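Search this site Enter keywords Go

Tenel Equipment Recovery Line: Progress Report to the Griffiths Fund, January

1. Period covered

This report covers the second half of the grant term. Work was limited to circuit modules removed from decommissioned telecom racks. Whole chassis, power shelves and fan trays were handled under the earlier grant and are reported separately.

2. Intake

The Ridalov warehouse delivered 1,471 modules in the period, on mixed pallets. Sorting at the door was slower than planned. Racks had been stripped at different sites and the packing lists did not follow one format; two sites listed modules by slot position, which is of no use once the module has left its rack. We now enter the board part number at intake and ignore the supplier list except to settle disputes.

Modules arrive in antistatic bags where the site had them and in plain cartons where it did not. Carton stock goes to a separate shelf and is tested last.

3. Handling and inspection

Each module is lifted by its frame and checked before any cleaning. The inspection sheet has four entries: latch, frame, board surface, connector. Latches are opened and closed once by hand. A latch that does not return to its stop is marked for replacement, and the module stays in the queue. A cracked rail takes the module out of the reuse stream, as a cracked rail can bind in the card guide and damage the neighboring slot.

Dust is recorded but is not grounds for rejection. Most boards that have spent years in forced-air racks carry a film of it, heavier toward the intake side. It is removed with a soft brush and low-pressure air. Solvent is used only on the edge contacts.

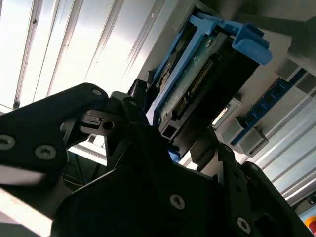

The plastic parts have needed more attention than the boards. Latch handles become brittle with heat, and a handle that looks sound may still break at the pivot the first time it is pulled under load. We hold a small stock of handles taken from scrapped modules. Fit between production runs is inconsistent, and 82 handles were set aside as unusable for this reason. They have been kept until the supplier question in section 6 is settled.

4. Testing

Modules that pass inspection go to the Natel bench, where they are powered in a test chassis and left to run for 6 hours. The bench holds four modules at a time, and this remains the limit on throughput. Adding a second chassis was considered in the last report. The chassis was purchased under the equipment line but its backplane failed acceptance and was returned. The replacement has not been delivered.

Test logs are now saved under the board part number plus a serial suffix. Earlier logs used the date and bench position and cannot all be matched to a module. We do not propose to retest that stock unless a buyer asks for it.

5. Changes to procedure

The brushing station was moved away from the test bench after fine dust was found in the chassis filter. Trays were relined with conductive foam. The inspection sheet was cut from two pages to one; the removed fields duplicated the intake record.

The lamp over the inspection table was replaced with a brighter unit. Hairline cracks in dark plastic are easier to find under it, although glare from the solder mask remains a problem at some angles.

6. Open items

Replacement latch handles: quotes requested for molded parts, minimum order not yet agreed.
Second test chassis: awaiting replacement backplane.
Carton stock: testing to begin when the bagged stock is cleared.
Old test logs: index in progress.

7. Spending

Labor and consumables are within budget. The equipment line is underspent by the value of the returned backplane, and we request that this amount be carried into the next period.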